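Hand-held gripper demos for our robotics club project: how messy is too messy?

Posted in Clubs and Student Projects
Monday, April 22, 2019

Yevdokiia Tkachenko

Hello all, first proper post here after months of reading. I'm in the second year at Troltau and I've ended up leading the picking task for our robotics club, mostly by being the one who didn't look away when it was handed out. I could do with some advice from people who have been through this.

The short version of the task: the arm has to take small household things out of an open box and put them down on a soft surface, and also do it the other way round, from surface to box. We're teaching it from demonstrations. We don't get much time on the arm itself (it's shared with two other groups and the booking sheet is a blood sport), so we collect the demonstrations by hand with a pair of grippers that match the ones on the arm, each with a camera on it. You hold them, you do the job, the recording goes off to be turned into training runs. Lovely, simple, and you can do it at home.

The entry is for the Pornmont student day in September. We need to show the thing working in a room we haven't seen before, with objects from a list. The list is all the sort of stuff you'd find by a bed or on a sofa: bottles, little cases, pots, a remote control.

So far we have 87 demonstrations. The first 40 were all done on one table in the club room, on a plain grey mat, with the box in the same place each time because we'd marked it out with tape like good children. The model trained on those looked brilliant on the table. Then we moved the box to the other end of the room and it went for thin air, closed its fingers on nothing, and carried that nothing carefully across to the drop point. We laughed quite a lot and then we went a bit quiet.

Since then I've been doing them in people's homes, with whatever is lying about left lying about. Beds, mostly, as they're soft and awkward and the box sinks a bit on one side if you lean on the mattress.

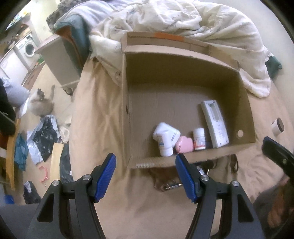 My trouble is that the rest of the group is split. Half of them say the clutter is exactly what we want and I should carry on. The other half say I'm feeding it rubbish, that the gripper cameras see half a kitchen floor every time I tilt my wrist, and that I should clear everything away, put a plain sheet down and do another 50 clean ones before I let any mess in. I've been defending the mess but I'm not certain enough to be stubborn about it.

There are some smaller things I'd like opinions on too.

When an object sits right up against the wall of the box, I can't get a finger pad in behind it without nudging the cardboard. Do I keep those takes? The human version of me just shoves the box a bit and carries on, but I don't know that I want the arm learning to shove boxes.

I'm using both hands. Sometimes the second gripper only holds the box still and sometimes it does nothing at all and just hangs about at the side. Is a lazy second hand bad for the training? Should I be parking it somewhere the same each time?

And pets. How do you all deal with pets? I can shut a door in my own place but not always in other people's, and if you've ever tried to pick up a small thing slowly and steadily in front of a cat you'll know what sort of interest that gets.

We're using the Cilport kit for recording, if that makes any difference, and training on the department machine overnight. Thanks in advance, and sorry for the length!

mudlark_jen

Keep the mess! I'm on your side and I'll fight the other half of your group for you.

We did a very similar project two years ago (tidying a desk drawer, much less glamorous than a bed) and went down the clean route first. It was a waste of a whole half term. You get lovely tidy runs, the numbers look great, everybody's pleased, and then you take it into a room with a patterned carpet and it falls to bits. If your final is in a room you haven't seen, the background is going to be something you haven't seen either, and the model needs to have learned that the background doesn't matter. It can't learn that from a plain sheet. There's nothing there to ignore.

What I would say is that mess on its own isn't the same as variety. If you do thirty takes in one messy bedroom you've basically got one background, it's just an ugly one. We had a boy who did all of his in his nan's front room and the model got terribly attached to her rug. So move about. Turn the box round, put it nearer the pillows, do some with the curtains shut and the lamp on, do some on the floor. A few takes in lots of places beats lots of takes in one. After our drawer disaster we made a rule of 12 takes in a spot at most and then you had to pick everything up and go somewhere else, and it made more difference than anything we changed in the training.

On the box wall thing, I'd keep the ones where you nudge it a tiny bit and bin the ones where it properly slides. The arm is going to nudge it anyway. It's handy if it has seen that a small bump isn't the end of the world. What you could do is practise tipping the object away from the wall with one finger first and then closing on it. It takes ages to get the knack but it looks really smooth once you have it, and it copied over to our arm surprisingly well.

Also check your box. Cardboard gets tired. Ours had gone so floppy by the end that we were sort of teaching the model about one particular sad box. Get a few different ones from the back of a shop, different heights, flaps up and flaps down.

Cats: no idea, ours was a school and we only had a hamster. Good luck in September!

rob_from_the_shed

just clear the bed, it takes two minutes. we had stuff on the side that looked like the target object and the thing kept going for that instead. plain background every time for us and we came third

Lai

I mentor a club and I've sat through a great many of these recordings, so here is my longer and duller reply.

I think the two halves of your group are arguing about different problems. Background clutter (floor, furniture, bedding, whatever is behind the box when you tilt your wrist) is fine and I agree with Jen that you want plenty of it in lots of different rooms. Clutter that could be mistaken for the task is another matter, and that's what bit Rob. If your objects are meant to come out of the box, and there's another small pot lying on the sheet next to it, then anyone watching the recording needs to be able to tell what you were doing with it. Is it one you've already taken out? Is it waiting to go in? Was it there by accident? If you couldn't answer that yourself a week later, the model hasn't a hope.

What we do is decide it before pressing record. Either the thing outside the box is part of the job, and then it gets dealt with in that take, or it's a distractor, and then we say so in the notes and leave it strictly alone. Mixing both is good for the final result. Mixing both without writing it down is how you end up with an arm that picks things up and puts them back again. I've watched one do that for a whole lunch break.

You've also got two directions of the task, into the box and out of the box. Please keep those labelled separately from the start. I've seen a group try to sort it out afterwards by watching every recording, and they were not speaking to each other by the end.

About the second hand. Lazy is all right, wandering isn't. If it isn't doing anything, bring it to rest at the side at the start of the take and keep it there. It needn't be the same place to the inch. The trouble comes when you wave it about while you think, because all of that gets recorded as if you meant it. I'd do one batch where the second gripper always steadies the box and another where it always rests, and train on each before you put them together. Then at least you'll know which one caused the trouble if there is any.

Two things you didn't ask about. First, slow down less than you think you should. Beginners move as if they're carrying soup, and then the arm does as well, and you'll run out of time at the demo. Go at a calm normal speed. Second, look at your grips before you let go. With ribbed pads it's very easy to get hold of a small bottle by one edge, and you don't notice as your own hand makes up for it without telling you. The arm won't. Throw those away even if the object ended up in the right place. We lost nearly a third of our first set that way and the model got better for it.

Please keep the 40 you did on the table as well. They're useful to test against: if a new model can't manage the easy table any more, something has gone wrong with the new batch.

As for the cat, if it only sits there, keep the take. If it puts a paw in the box, stop, move the cat, start again. We once left one in with a tail going back and forth over the objects and I still don't know what the model made of it.

Yevdokiia Tkachenko

Thank you all, this is so helpful! Lai, I went back through the last lot after reading yours and I really couldn't tell you which of the things outside the box were on purpose. So there's a notebook now, with a column for in or out and a column for what the left hand is doing, and I'm calling each one before I press record (my flatmate says it sounds like I'm announcing trains).

Jen, I'm stealing the 12 rule. I tried your tipping trick tonight as well and dropped the same bottle on its head over and over, but I got two good ones near the end and I can see why you like it.

Rob, I'll do a small plain batch too, just to compare, and it'll keep the other half happy. I'll come back and post what we find once the overnight runs are through.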